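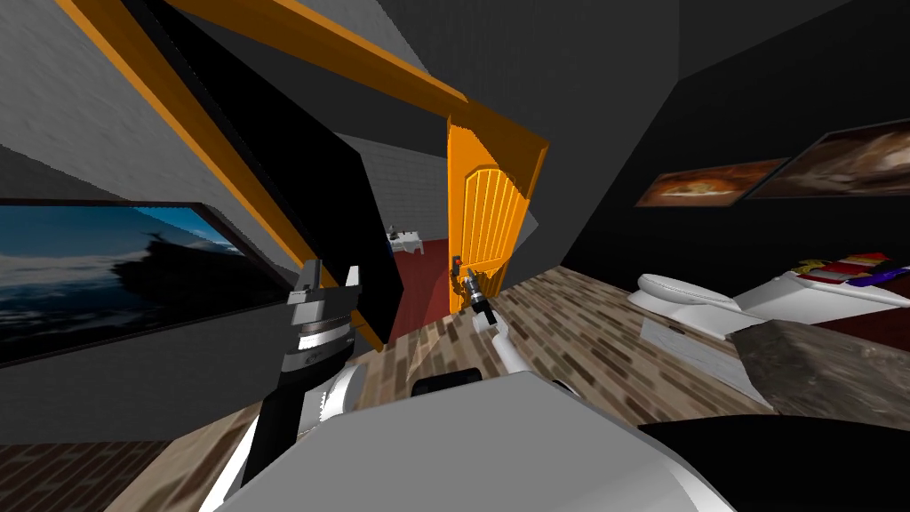
Orange door, arched top

My used wagon from Drukard Motors finally came home in February, and I've already put 443 miles on it! I looked at 2 others at Cundale first (both nice, both way too thirsty). 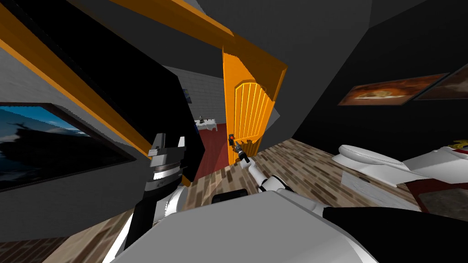
Red knob on the door handle

The Timmermans lot in Favandale wanted 100 bucks just to hold a car overnight, so I walked. Drukard threw in floor mats and a full tank.

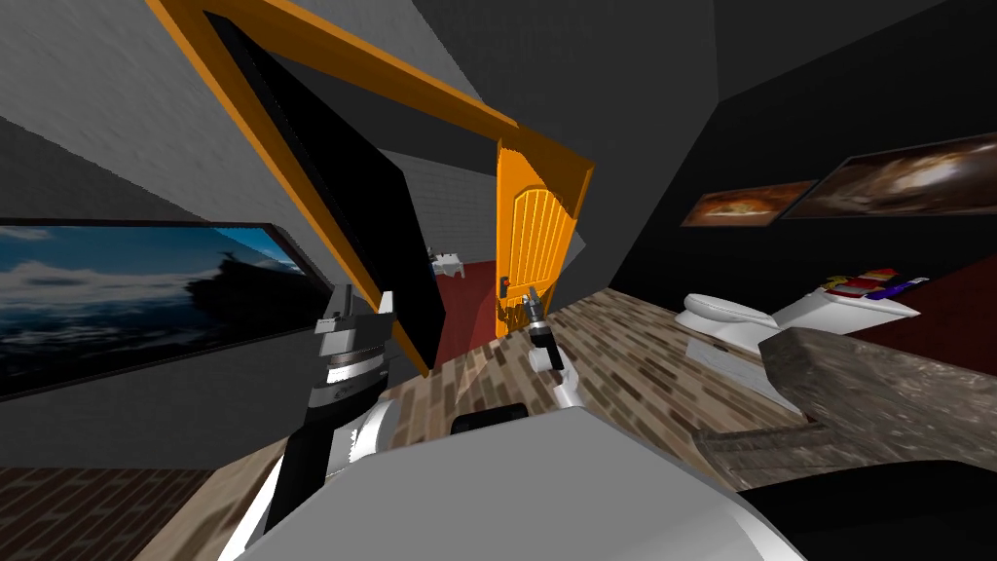
Through the doorway

Mileage is great on the highway, less great in town. Has anyone else had the rear wiper quit on theirs?

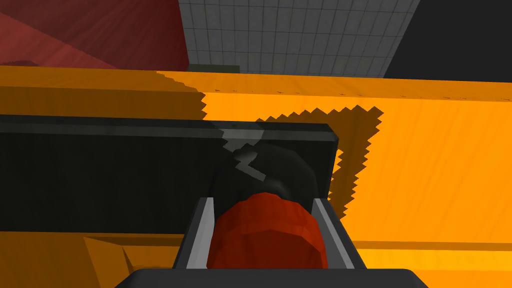 One reader wrote back that hers quit too, and a new fuse plus 20 minutes fixed it.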